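4. What counts as tidy? Small objects around a bedside cabinet

4.1 Background and doubts

The storage literature tends to treat the bedside cabinet as a solved piece of furniture. Two drawers, an open shelf, a flat top: the household is said to know what goes where, and clutter is put down to lack of time or lack of will. We are not persuaded. The survey reported in Section 3 drew 328 usable replies from households in Messtead, and the most common answer to "Where does this belong?" was some form of "it depends". Earlier work using the Boström sorting scale scores such replies as errors. It seems to us at least as likely that the scale is wrong.

The scale assumes that every object has one home. It was drawn up with kitchens in mind, where a fork does have one home in most houses, and it has been carried over to bedrooms with very little testing. Prillero, the rival scheme, allows two homes per object but asks the respondent to rank them, and many of ours refused to. A soft toy was placed on the bed, in the drawer, on the shelf and "wherever she drops it", sometimes by the same person within one reply.

4.2 The layout

We used a small cabinet with two white drawers and a grey wood-grain finish, standing on a dark grey wood-grain surface. A slotted metal rack at the back gave a third kind of storage: open, raised and in full view. Neither scale has a category for this, although hooks and rails were mentioned often in the survey.
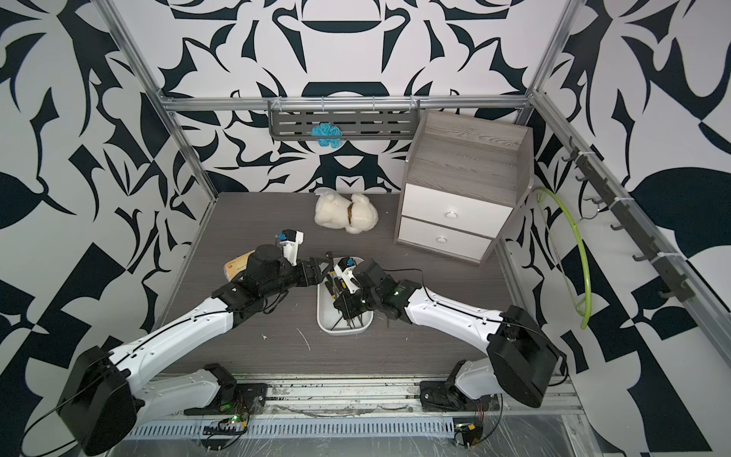 Figure 6. Cabinet, plush toy and back rack, with a bright blue fluffy item hanging from the front of the rack.

The blue item caused more disagreement among our coders than anything else. Some took it for a scrubber and others for yarn, and its proper place depends entirely on which it is. The Boström manual tells coders to "settle identity first", which is fine advice for a fork. We kept both readings and report them separately. The practical result is that anything hanging up was coded as put away by one coder and as left out by another, and the agreement figures in Section 5 should be read with that in mind.

4.3 Trays and the trouble with "nearly"

A tray is usually described as a halfway stage between the surface and the drawer. Vilex goes further and gives half marks for any object placed in one. We can find no evidence in the Vilex papers for the half mark, and a screwdriver in a tray may be exactly where its user wants it. Whether two tools in a tray and several of the same sort lying beside it amount to a job half done, a job just begun or a perfectly sensible working layout can't be read from the layout alone.

The same goes for neatness. Slim tools lying side by side look deliberate, and coders rewarded them for it, even on the bare surface. A brush lying at an angle was marked down. Jagadeesh Thomas, who recoded part of the material without the manual, gave the brush and the tools the same mark, on the grounds that all of them were out of the drawers. His reading is cruder than ours and may well be the better one.
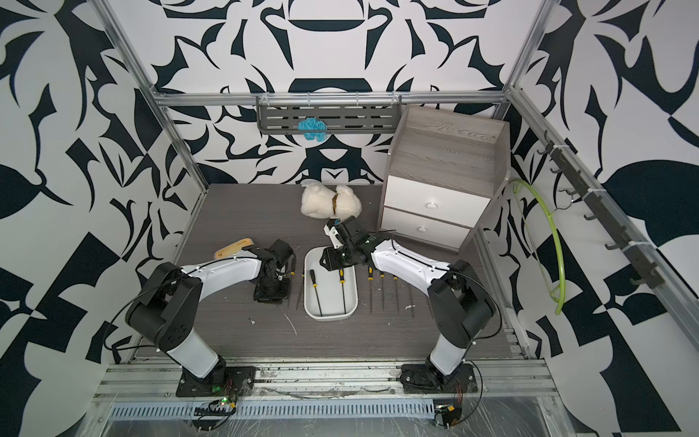
4.4 Mixed purposes

The published studies test one class of object at a time: toys, or tools, or toiletries. Bedrooms are not like this. Respondents told us of screwdrivers kept in the top drawer for a loose bed leg, and of tissues kept everywhere. We therefore mixed our objects, accepting that it made the coding slower and the results harder to compare with anyone else's.

Tissues deserve a word. A packet is used up within days, moves with its owner and has no fixed home in any of the households we asked. All 8 coders still wanted to put it in the upper drawer. We suspect this says more about coders than about tissues. The white basket gave a similar problem, being storage and clutter at once: it holds things, and it also takes up room that the cabinet was meant to free.

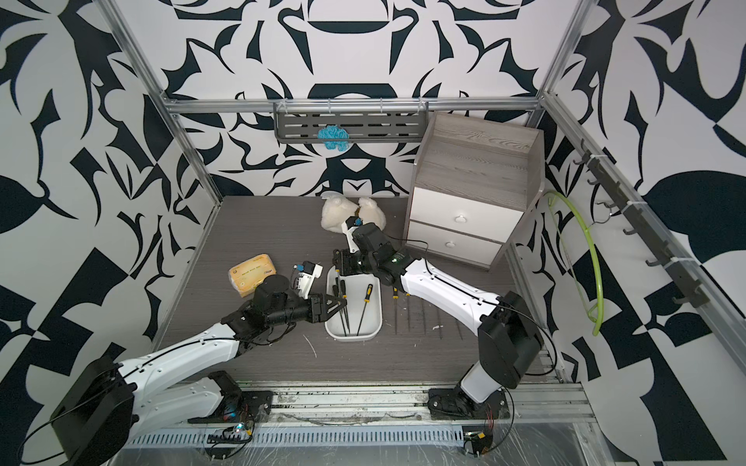
Should a basket be counted as an object or as a place?
We counted it as a place when something had been put in it and as an object when it was empty, and we are aware that this is a rule of convenience.

Changing that one rule shifts the tidiness score by up to 11 points. A measure that moves so far on a single decision about a basket should not be used to compare households, and we have not used it for that purpose in the sections that follow.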